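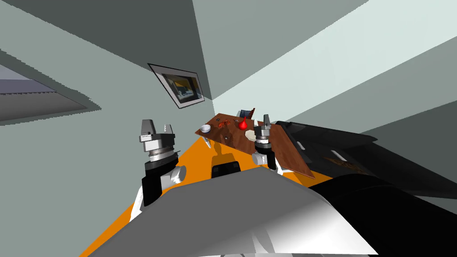
Jollarel council finds a fee it doesn't have to call a tax

The Jollarel City Council voted 5-4 to approve a "street continuity contribution," a yearly charge on every property that touches a city street. Most properties in Jollarel do. The vote came a little before midnight, after a debate over whether the charge is a tax, a fee or, as the city's legal memo put it, "a recurring participation."

The distinction matters because voters in September turned down a property tax increase meant to pay for the same streets. Under the city charter, the council can't bring back a rejected tax for 2 years. The charter says nothing about contributions.

Households will pay $200 a year. Businesses will pay by the foot of frontage, which is good news for anyone running a bowling alley at the end of a long driveway. Churches and the city's own buildings are exempt. The golf course is exempt too, under a section headed "Miscellaneous," on the grounds that its cart paths are a form of street and it already takes care of those.

Supporters on the council said the money would go only to paving. Asked from the audience where that was written down, they referred the audience to the preamble. The preamble says the city "values pavement."

Opponents had plenty to say as well, although four of them voted last spring for the Cendel interchange study, whose bill is one reason the paving fund is short. The study ran to 543 pages and recommended another study. The second one was awarded to Pornent, the consulting firm that wrote the first, and is due whenever it is finished.

The public comment period drew a full room and was cut to one minute per speaker. A petition asking for a new election on the charge had 1,428 signatures when it was handed to the clerk. The clerk's office said it would need to check whether a petition against a contribution is allowed, as the petition form has boxes only for "tax," "bond" and "other," and the signers had checked all three.

One amendment passed. It changes the name on the bill from "amount owed" to "amount invited." Late payers will be invited to pay a 10 percent penalty.

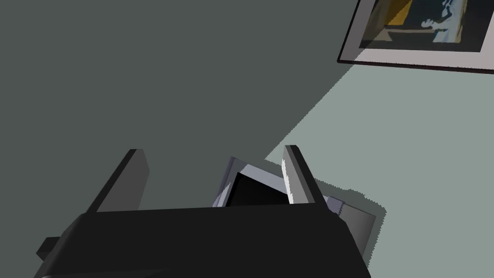

What happens next

The first bills go out with the January water statement. Residents who believe their property does not touch a street may appeal in person at the Mạch Street annex, which is closed for repaving until spring. Appeals by mail will be accepted once the council picks an address for them.

A lawsuit is expected. The council set aside money for its defense at the same meeting, by voice vote, out of the paving fund.

The interchange is on the agenda for the next regular session, along with a proposal to move public comment to the end of the meeting, after adjournment.

Posted 6 November 2024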